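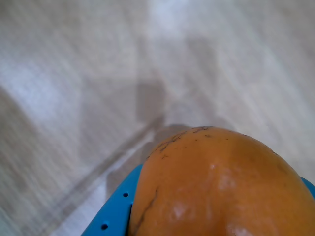 Does the Ridarum cope with soft fruit, or is it only good for apples and boxes, asked a reader under my last lot of posts. Fair question, so this thread is about fruit. It's long.

For anyone new: the Ridarum is a gripper kit made by Mansilla. You get two blue fingers, the drive unit, a cable, a bag of screws and a licence for their software. I've had the kit since June and I paid for it myself.

Large, smooth, rounded things are where I'd start. The orange fruit in the photo is that sort of load. One finger goes down each side, and the outer face of the finger is flat, so all the work is done by the inner edge.

The two holes you can see in the finger are handy. Mansilla's booklet doesn't mention them at all. I've put a cable tie through one before now to hold a strip of foam in place.

On marks. Fruit arrives with scratches and scuffs on it, and if you don't look before you pick it up you'll blame the gripper. I now check the skin first and write down what's there. Dull job, but otherwise the bruise test means nothing.

Force settings. The software has a slider with 12 steps. For ripe fruit I stay on 4. Step 3 let a melon turn in the fingers, and anything from 7 up left a dent in a ripe mango. Firm apples don't care either way.

The slider isn't labelled in any real unit, by the way. I asked Mansilla what a step is worth and they said it depends on the finger set. I'd like a table in the booklet.

Someone asked about speed. With the arm at full speed, round fruit shifts when it stops. I run at 70 per cent and slow down again for the last bit before putting it down. It costs a little time on each pick and I can live with that.

Wet fruit is a weak point. Straight from the wash, a plum is as good as gone. Drying it with a tea towel fixes it, but that's no use on a packing line. Mansilla sell a ribbed finger set for this. I haven't bought it.

Small fruit, don't bother. Grapes, cherries, small strawberries - the fingers are too wide and you end up pushing things about. Bimness do a soft three-finger model that suits berries better. I borrowed one for an afternoon and it was gentle, but it wouldn't lift a melon.

Cleaning: the fingers come off with two screws and go in warm soapy water. Juice gets behind the mounting plate, so take that off as well. Mine went sticky in the first week before I worked that out.

Wear. I'm past 2000 picks on the same pair of fingers. The inner edge has gone a bit shiny and the left screw works loose now and then. No cracks so far.

I bought from Tradunum. Delivery was quick, the box was short of one screw, and they posted the missing one without any fuss. Their support line shuts at 4, so ring early.

Would I buy it again? For melons, mangoes, apples and that size of thing, yes. For berries or wet fruit, no, not with the standard fingers.

Next I'm trying aubergines and a bag of loose onions. If you've got a Ridarum and use a different step for ripe fruit, post it below with the fruit and the arm speed.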